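Vetolis One: a plain phone at a fair price

Print | E-mail

The Vetolis One has been my only phone for 37 days. I moved my main SIM into it on the first morning and left my old handset in a drawer, so what follows comes from ordinary use: calls, messages, maps, a lot of podcasts and more photos than I needed.

Vetolis sells the phone unlocked, in one size, with either 128 GB or 256 GB of storage. I tested the smaller one. The box holds the phone, a USB-C cable, a SIM tool and a thin clear case. There is no charger. The case is fine for a month or two, but the one on my unit started to yellow at the corners by the end of the test, and I would budget for a better one.

Build and screen

The back is matte plastic and does not pick up fingerprints. The power button sits a little too high for my thumb, and I pressed volume up by mistake for the first week. The fingerprint reader is built into the power button and works nine times out of ten with dry hands. After washing dishes it is hopeless.

The screen is a 6.1-inch OLED panel. It gets bright enough to read outdoors in July, which my last phone could not manage. Colors are too strong out of the box. Switch the display mode from Vivid to Natural and they settle down. The refresh rate goes up to 90 Hz, but the phone ships set to 60, and the setting is buried under Battery, not Display.

Battery

On a normal day I unplugged at 7 a.m. and had some 18 percent left at bedtime. With navigation running for most of a drive, it needed a top-up by late afternoon. Charging from empty to full took 73 minutes with a charger I already owned. There is no wireless charging, and at this price I would have liked it.

Camera

There are two rear cameras, a main one and an ultrawide. I would skip the ultrawide. It is soft toward the edges, and anything shot with it after sunset is a smear. The main camera is much better. It focuses quickly, keeps skin tones believable and does well indoors with ordinary lamps. Close-up shots are decent as long as you stay a hand's width away or more.

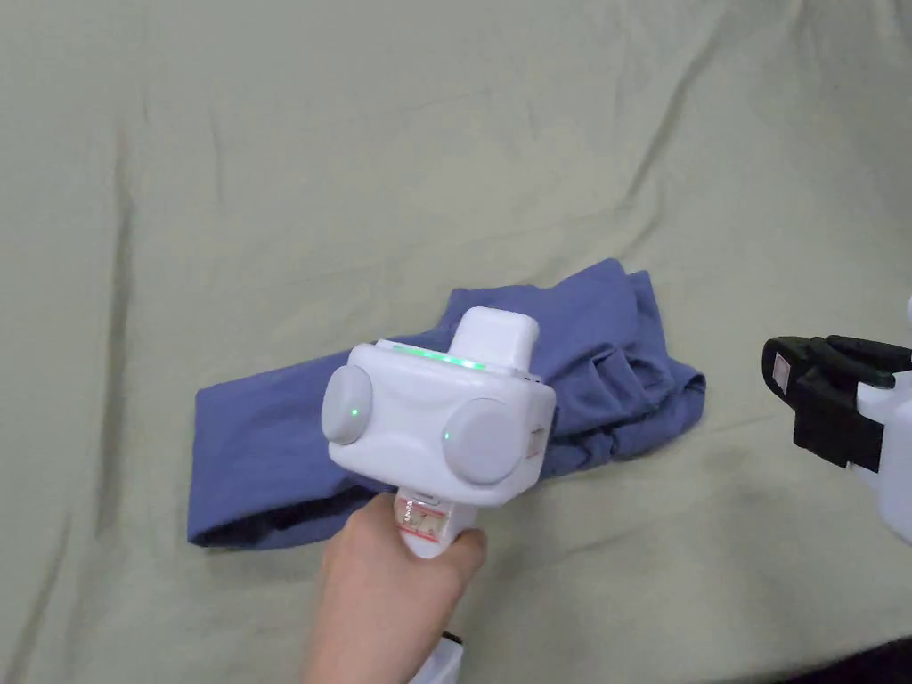

Folded blue-violet garment on a pale green cloth.

Video tops out at 4K and 30 frames per second. Stabilization is good when you walk and poor when you run. The microphones pick up wind badly, and the wind filter makes voices sound as if they are coming through a door.

Software

The One runs a light version of Android with two Vetolis apps added. One is a file cleaner you can delete. The other is a news panel to the left of the home screen, and you can only turn it off. Vetolis promises four years of security updates. I received one update during the test, and it broke nothing.

Speed is fine. Messaging apps and the browser open without a wait. Large games stutter, and the phone gets warm near the camera after 20 minutes or so of play. My colleague Femke Schouten tried the same model with two SIM cards and had no trouble with either line. I used a single SIM, and call quality was clear on both ends, though the speaker rattles at full volume.

Compared with the Emavura 5

The obvious rival is the Emavura 5, which costs $114 more. For that you get wireless charging, a usable ultrawide and a sharper front camera. The Emavura is also heavier, and its battery ran out sooner on the same drive – I had both phones in the car. If you take a lot of group photos, pay the extra. If you don't, I would keep the money.

Good: battery life, main camera, outdoor screen brightness, clean software.

Not so good: weak ultrawide, no wireless charging, rattling speaker, news panel that can't be removed.

I'd buy the 128 GB version. There is a card slot next to the SIM, and a memory card costs less than the step up in storage.

Reviewed by Cyrill Brunner

Print this review | E-mail to a friend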